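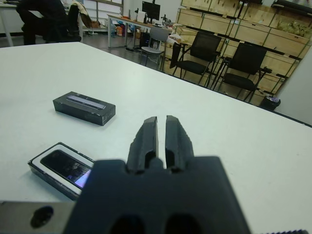 ## 3. Wear and Fit in Returned Telephone Packaging

Packaging for mobile telephones is usually studied at the point of sale, where the buyer opens it once and the condition of the board and surface is still that of the factory. Much less has been written on the period that follows, when the same package is closed, stored, carried and opened again by people who have no interest in its appearance. The present section concerns that second period. The material came from the returns counter at Nerkdale, where telephones are accepted in their original packages and inspected before resale. Two kinds of item are treated separately in what follows: the open package with its tray and inner frame, and the small closed box. Figure 2 includes one of each, the telephone resting in a black tray with a white inner frame and, farther back on the table, a small black box with a pale lavender strip along its top face. The light scuffing and small white marks at the corners of the latter are of the type recorded below as corner wear.

### 3.1 Material and procedure

The returns register for the period lists 1884 packages. Each entry gives the type of package, the state of the outer surfaces and whether the telephone was seated in its place when the package was first opened at the counter. Entries were made by the counter staff on a printed sheet supplied by Movine, and the sheets were later transferred to a single table by Unnur Hallgrímsson. Packages received without a tray were kept in the register but left out of the discussion of fit.

Surface wear was graded on a scale from 0 to 3. Grade 0 was given where no mark could be found under the table lamps, and grade 1 where marks were confined to the corners. Grade 2 covered marks that ran along an edge between two corners. Grade 3 was reserved for board that was split, crushed or torn. Printed areas were graded together with the surface around them, as an earlier attempt by Grethe Mogensen to grade them alone had led to frequent disagreement over where a printed strip ended and the plain ground began.

The grading was carried out at white tables. This had been requested by Snædís Bisgaard after the June trial, in which dark boxes were inspected on a gray bench top and their outlines were found hard to judge. Black packages call for particular care in this respect. A rubbed corner on a black surface exposes paler material underneath and is noticed at once, while a shallow dent of the same size may pass unrecorded. The grades for dark packages should therefore be read mainly as a record of abrasion.

### 3.2 Seating of the telephone

The inner frame holds the telephone in position and leaves its screen open to view. In the packages with trays, the most common fault was a telephone that had been put back with one end resting on the frame instead of inside it. The lid could still be closed in most of these cases, and the fault was discovered only when the package was opened. Staff also reported telephones returned face down, although the register has no separate column for this and the reports could not be checked against the entries.

A seated telephone is less easy to inspect than a loose one. A glossy screen carries the reflection of the ceiling and of whatever lights are on in the room, and fine scratches are lost in it. Kiros Feyisa, who supervised the counter, instructed staff to turn the tray on the table until the reflection moved off the area being examined, and to lift the telephone out only if doubt remained. The instruction was adopted for all later sheets. It had the further effect that trays were left lying at various angles, and the table had to be cleared more often than planned.

### 3.3 The small boxes

The small closed boxes received less attention at the counter and were often set aside until the telephone had been dealt with. Their wear was nevertheless the more regular of the two groups. Corners were affected first and long edges later, and the broad faces were seldom marked at all. Þórarinn Frandsen has suggested that such boxes are carried loose in a bag beside harder objects, whereas the larger package tends to remain on a shelf. The register cannot settle the question, which would require some knowledge of how the items were kept at home.

Boxes at grade 1 were accepted for resale without new packaging. Those at grade 2 were referred to Qiu, where the outer sleeve was replaced if a matching one was in stock. The treatment of grade 3 boxes, and the cost of replacing them, is taken up in Section 4.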